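Departments > Design and Home Studies > Student Work > Project Reports

Shared 4 times | 5 comments

Storage in Small Shared Rooms: The Use of a Low Drawer Cabinet
Student project report, second-year course in Furniture and Interior Use

1. Background

The residence hall at Fornevby houses students in shared rooms, each of which contains a small common area. Furniture in these areas is limited to a table, seating and one low cabinet with drawers. The cabinet was introduced when the hall was refurnished, and it replaced a set of open shelves that residents had found difficult to keep in order.

The present project examines how the cabinet is used in daily life. Its starting point was a complaint, repeated in several house meetings, that the cabinet tops were always covered while the drawers held almost nothing. The hall administration asked whether the furniture was unsuitable or whether the residents lacked guidance on how to use it. The course accepted this question as a suitable subject for a term project.

2. Purpose and limits

The purpose of the project was to describe what is kept on top of the cabinet and what is kept inside it, and to propose simple changes that could be carried out without buying new furniture. The project did not consider clothing, bedding or study materials, all of which are stored elsewhere in the rooms. Kitchen storage was also excluded, except where bowls, bottles and cans had been carried into the common area and left there.

The project had a total budget of 360 dollars. This sum covered drawer liners, felt pads, printed notices and a small quantity of cleaning supplies. Any change that required a carpenter was outside the scope.

3. Materials

The hall uses cabinets from the Vedum line. They have a smooth, flat top and deep drawers with a wide front panel. According to the purchase record held by the administration, the hall paid 2,014 dollars for the cabinets used in the study area, including delivery.

Two types of drawer liner were tested. The first, sold under the name Joly, is a thin ribbed mat that can be cut with household scissors. The second, Dromitz, is a thicker mat with a soft upper side. Both were cut to the size of the drawer base and laid in without glue, so that they could be lifted out for washing.

4. Method

The work was divided into two periods. During the first period, which began in January, the rooms were left as they were. Residents in the participating rooms kept a short log in which they wrote down what they had put on the cabinet, what they had put in a drawer, and where they looked first when they wanted something. Entries were made in the evening, at 9:30 p.m., when most residents were at home.

In the second period, liners were placed in the lower drawers and a printed notice was attached to the wall beside each cabinet. The notice asked residents to keep drinks that had not been opened in the lower drawer, to rinse bowls before setting them down, and to clear the top of the cabinet before going to bed. The same log was continued.

At the end of the second period, residents answered a written survey. Participation was voluntary, and the completed forms were stored without room numbers.

5. Results

5.1 The cabinet top

The top served mainly as a place for things in use. Bowls, water bottles, keys and mail were the items most often named in the logs. Many of these objects were put down on the way in or out of the room and stayed there until the surface was needed for something else. Residents stated that they rarely thought of the top as storage. They regarded it as a second table, placed conveniently near the door.

Wear on the surface was a frequent subject of comment. Residents mentioned smudges from fingers and scuffs from objects pushed across the top. A damp cloth removed the smudges in most rooms. The scuffs remained, and the felt pads that had been purchased for the project were of little help, as they did not adhere to the bottoms of bowls and bottles for longer than a few days.

5.2 The lower drawer

The lower drawer was the least used part of the cabinet in the first period. The logs suggest two causes. A person must bend down to reach it, and the contents cannot be seen until the drawer is pulled well out. Several residents wrote that they had forgotten what was in it.

Standing objects presented a separate difficulty. Cans and small bottles placed upright on the bare base tended to slide or tip when the drawer was closed quickly. Some residents laid them on their sides to prevent this, after which the cans rolled to the back and were lost from view.

The liners improved the situation. The Joly mat held cans upright well as long as the drawer was closed at a moderate speed. The Dromitz mat gave a firmer grip but was slower to dry after washing, and in one room its front edge curled and caught on the drawer above. Most residents who had tried both preferred the Joly mat.

5.3 The notice

Opinion on the notice was divided. Some residents found it useful during the first days and then stopped reading it. Others considered the request to clear the top each night unreasonable, particularly during examinations. The part concerning unopened drinks was followed more consistently than the rest, perhaps because it gave the lower drawer a definite use.

6. Discussion

The cabinet appears to be suitable for the rooms in which it stands. The difficulty reported in the house meetings is connected with the way objects arrive in the common area. A bowl or a bottle is carried in by hand and put down on the first free surface at hand height. A drawer near the floor cannot compete with this, and there is little reason to expect residents to change the habit.

The lower drawer is better suited to objects that are kept for several days. Unopened cans, spare cups and batteries belong to this group. When the drawer had such a purpose, residents opened it more often, and items left on top were more likely to be things that would be used the same evening.

The results should be read with some caution. The logs were written by the residents themselves, and entries became shorter toward the end of each period. The presence of the log may also have led some residents to tidy more than they otherwise would have done. In addition, no comparison was made with rooms that have a different type of cabinet.

7. Recommendations

The project group recommends that a Joly liner be placed in the lower drawer of every cabinet in the study area. The group further recommends a tray for the cabinet top, large enough for one bowl and one bottle, to protect the surface near the front. The notice should be shortened to a single sentence on the use of the lower drawer. The remaining felt pads may be returned to the course supply room.

8. Appendix: The cabinet in use

Lower drawer open, with a drink can standing inside; bowl and water bottle on the top.

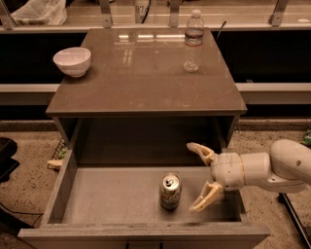

How should a drawer liner be washed?
Lift the liner out, rinse it in lukewarm water with a little dish soap, and let it dry flat before putting it back in the drawer.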